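Barside Jaggery Powder Review: Is It Worth Swapping Your Sugar For?

I go through a silly amount of jaggery once October comes, what with all the laddoos and payasam, and I've been grating it off the block for years. My knuckles have the scars to prove it! So when my friend Giuliana Cuervo handed me a pouch of Barside jaggery powder and told me to quit suffering, I figured I'd give it a fair go.

First impressions: it smells right. Dark, a little smoky, a bit like molasses but softer. The powder is finer than I expected, closer to brown sugar than to the crumbly stuff I've bought loose. It had a few lumps (my kitchen gets pretty humid) but they broke up with the back of a spoon.

I started with something easy, a semolina halwa on Saturday morning. I used 100 grams where I'd normally use the same weight of block jaggery, melted it in hot water, and strained it out of habit. There was hardly any grit left in the strainer, just a few dark specks. With the block I always find a bit of cane fiber or worse, so that made me happy.

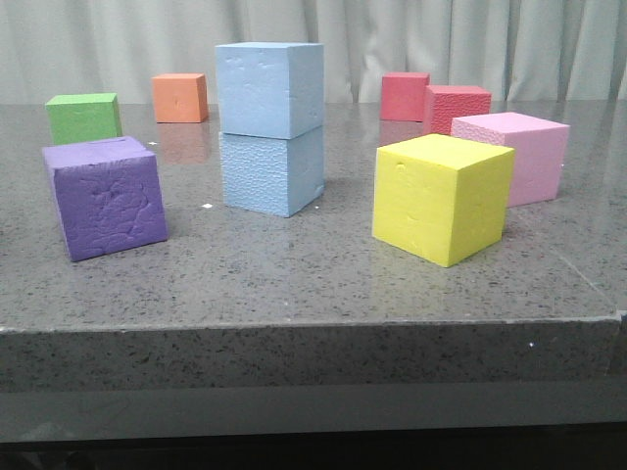
The color came out a deep golden brown and the flavor was lovely, though I'd say it's a touch less sweet than my usual block. I ended up adding 2 extra spoonfuls near the end. If you like your halwa on the mild side you won't need to.

Next up was peanut chikki, and this is where I got a little annoyed. The syrup took forever to reach the hard crack stage, and my first batch stayed chewy. Tasty, sure, but it stuck to everybody's teeth. I tried again on lower heat with less water and it did set, just not with that clean snap. For chikki I'm going back to the block.

In tea it's great. Stir it in after you take the pan off the stove, though, or your milk may split. Mine did, twice, before I learned.

The pouch has a zip top that gave up on me within the week, so mine now lives in an old pickle jar. I do wish they'd fix that, especially at this price. It costs noticeably more than the block at my store.

Would I buy it again? Yep, for halwa, payasam and tea. Four stars from me, and Giuliana, I owe you a box of laddoos.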